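Re: [Likby-users] Front audio or back audio? And cleaning out the old towers

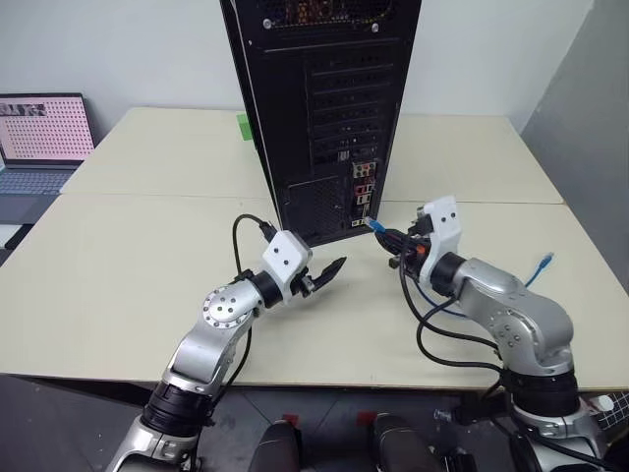 Reading time: 2 min

From: Lauri Savolainen
To: the list
Date: 18 March 2018

Pushpa, I read your plan twice and I'm still not sold. My comments are under your text.

Pushpa Sisodia wrote:
> We have 21 towers to get through before the Fuvemley office takes
> them. I suggest we put a colored sticker next to every port on the
> back, with a matching sticker on each cable, so that people can plug
> everything in themselves without calling Seija. Eetu found a sheet
> from Elport with 60 stickers on it for next to nothing. I would also
> like to tape over the expansion slot covers and the mesh to keep the
> dust out.

Stickers first. The audio jacks on the back are already colored. There's a cluster of them at the top of the port strip, pinks and reds and oranges and a green, and people still plug the headset into the wrong one. A second set of colors beside the first won't help anybody. If your sticker for the speakers is blue and the jack is green, which one are they supposed to believe?

And have you looked at how much room there is? The port strip is narrow. USB and network sit further down the same strip, and I don't see where a sticker goes without hanging over something you need to plug into. If it lands on a vent slot it'll peel in a month anyway. I had stickers on the printers at the old place and spent most of January picking glue off them.

I'd do one printed sheet, life size, with the back panel drawn on it and an arrow to each port. Tape it to the desk. Merike did that for the front counter and I haven't heard of any calls from there, though I admit I haven't asked her.

Now the tape. Please don't. The big mesh area on the back is there so air can move, and so is the grille along the top. Same goes for the slot covers, the ridged ones with the little slots in them. Tape all that and you'll have a very clean computer that shuts itself off after lunch. If dust is the worry, get the towers off the carpet. Six inches would do more than a roll of tape.

> It would also be good to open each one and vacuum inside.

With what? If you mean the hallway vacuum, no. Use a soft brush and a can of air, machine unplugged, and hold the fan still with a finger while you blow. Stand the tower on a table with the back toward you so you can get at the screws and see what you're doing. I know that sounds obvious, but last time I found two of them being done on the floor, under a desk, with the cords still in.

> Seija thinks it can all be done in one afternoon.

Seija is an optimist. I'd allow 36 hours of work for the lot, and that's before anyone discovers that the Pasichnyk cables are too short again.

One thing I do agree with: label the power cords. They all look alike and they all end up in the same box.

Has anybody on the list tried the sticker thing and had it last longer than a few weeks? I'd like to hear it from someone who isn't selling the stickers.

Lauri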